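How to Label and Route Cables on a Shared Workbench

March 2018 - by the Warkport Bench Notes editor
Shares: 105 | Comments: 3

The procedure covers a bench with mixed power and data runs, where equipment is added and removed often enough that permanent conduit is impractical. It assumes one wall outlet group, one network drop and a bench top with a rear edge you can reach.

What you need

- Hook-and-loop strap on a roll, half an inch wide
- Self-laminating wrap labels
- Adhesive or screw-down cable saddles
- A fine permanent marker
- A tape measure
- A notebook or spreadsheet for the cable list

Do not use zip ties for anything that will be moved within a year. Overtightened ties deform the jacket, and on twisted pair cable this can change the spacing of the conductors enough to cause errors.

Step 1: Make the list first

Unplug nothing yet. Trace each cable from end to end and write down both connectors, both devices and the length. Give each cable a number. Our bench list runs from 1 to 33, with gaps where cables were retired. Do not reuse retired numbers - an old label left on a spare cable will eventually be read as a current one.

Step 2: Label both ends

Place the label two inches behind the connector, with the text reading toward the plug. Write the number only. Device names change, and the list can be corrected faster than the label. On cables longer than six feet, add a third label at the midpoint.

Clean the jacket with isopropyl alcohol and let it dry before wrapping. The clear tail of the label must overlap the printed part completely, or the ink will rub off.

Step 3: Separate power from data

Run power along the rear edge and data along one side. Where they have to cross, cross at a right angle. Keep parallel runs at least four inches apart if the bench allows it. Shielded cable tolerates less, but the layout should not depend on it.

Step 4: Set the bend radius

For ordinary network patch cable, keep the inside radius at four times the cable diameter or more. For flexible cable that moves in use, check the data sheet, where the figure is usually larger. A cable that springs back when released has too little slack.

Step 5: Leave a service loop

Leave enough slack behind each device to slide it forward and reach the rear panel. Eight inches is enough for most equipment. Anything attached to a moving part needs slack for the full travel, measured at the farthest position. Strap the loop loosely; the strap should turn by hand.

Step 6: Fix the saddles

Space saddles every 20 inches on straight runs and put one on each side of a bend. Adhesive saddles need a full day before they take load. On the Stokov laminate tops we had in November, the adhesive let go within a week and we changed to screws.

Step 7: Test and record

Power up one device at a time. Move each loop by hand while watching the link light. Enter the date in the list and tape a printed copy under the bench.

Comments (3)

benchrat584: Flag labels are easier to read than wraps. They do snag, though.

Willard: What about flat cable? I assume the radius rule applies to the thin dimension.

Rana: It does for bends across the flat side. Avoid bending it edgewise at all.
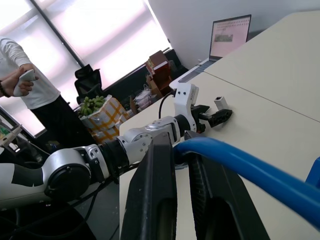 Thick blue cable in a curved run.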